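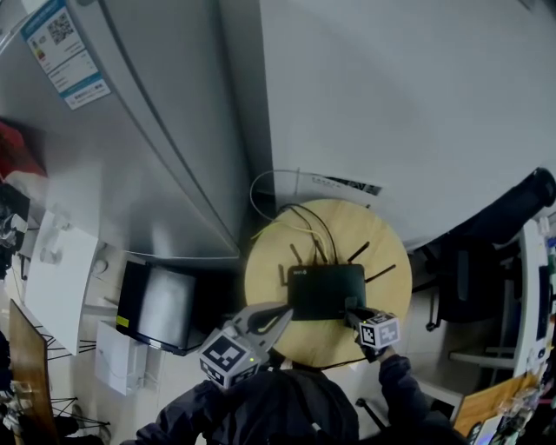 May 2018

Progress report, second period. Harbor seal and porpoise stranding response, Potero coast.
Prepared by Oda Hedlund, field coordination. Data section by Seidu Owusu.

## Status

The response network is operating on the full stretch of coast named in the grant agreement, from Potero harbor south to the Plesevo inlet. The two items carried over from the first period are closed. One item is late (see Tissue samples) and one is requested for change (see Budget).

## Reports and response

The hotline logged 266 calls in the period. Calls are sorted on receipt into live animal, dead animal, entangled animal and other. The last group includes birds, floating debris and repeat calls for an animal already on the list, and it remains the largest source of wasted travel. A short set of screening questions was added to the call sheet midway through the period. The operator now asks for body length compared with an adult person, whether the animal has moved, and the nearest beach access number. Dispatches to animals already attended have dropped since the sheet was changed, but the period is too short to put a figure on it.

Live seal pups made up most of the live animal calls. The standing instruction is to observe for a full tide cycle before any handling, unless there is visible injury or the animal is on a road or ramp. The instruction was followed in all cases but two. In both, the pup had been moved by members of the public before the team arrived, and the animals were taken to the holding pens at Baidoo.

Porpoise strandings were all single animals. Five were alive on arrival. Three were refloated from the beach after assessment, one died during assessment, and one was euthanized by the attending veterinarian. None of the refloated animals has been reported again within the network area. This does not confirm survival, and we do not count them as confirmed survivors in the tables.

## Holding pens at Baidoo

Both pens were in use for most of the period. The intake filter on the north pen was replaced after flow fell below the set level on consecutive checks. The south pen liner has a worn section along the drain side – it was patched and is holding, and a full replacement is planned for August, when pup numbers are normally low.

Feed records are complete. Weight records have a gap of several days in the north pen, where the platform scale gave drifting readings and was sent out for calibration. Weights for those days were left blank in the database and have not been estimated.

## Shoreline survey

Survey teams walked 634 kilometers of transect, almost all of it on the schedule set out in the work plan. The missed segments are at the Plesevo end, where the cliff path was closed by the county after a slip. We propose to survey those segments by boat until the path reopens. Boat and foot counts are not directly comparable, and the boat segments will be flagged in the data.

Carcass position is now recorded relative to the most recent high tide line as well as by coordinates. This was a recommendation from the first review and adds very little time per record.

## Tissue samples

Samples from dead animals are stored frozen at Baidoo under the existing permit. Shipment to the laboratory is late. The transport permit was issued with an incorrect species list and had to be returned for correction. The corrected permit is in hand and the first batch will go out in the coming period. The contaminant results due with this report will therefore be delivered with the next one.

## Data

The stranding database was moved to Flastport hosting and the old copy is kept read-only. Entries from paper sheets were checked by a second reader. The most common error was a swapped latitude and longitude, which the entry form now rejects. Length fields still accept values in either feet or meters, and this needs to be fixed before the annual export.

## Budget

Spending is within the approved total. Vehicle fuel is over its line and training is under. We request approval to transfer the unspent training amount to fuel for the remainder of the grant year. No change to the total is requested.

## Next period

- Ship first tissue batch and confirm receipt
- Boat survey of the closed Plesevo segments
- Lock length field to meters and convert older entries
- Obtain quotes for the south pen liner
- Refresher session on entanglement gear – date depends on the fuel and training decision above

Questions on the data section should go to Seidu Owusu. All others to Oda Hedlund.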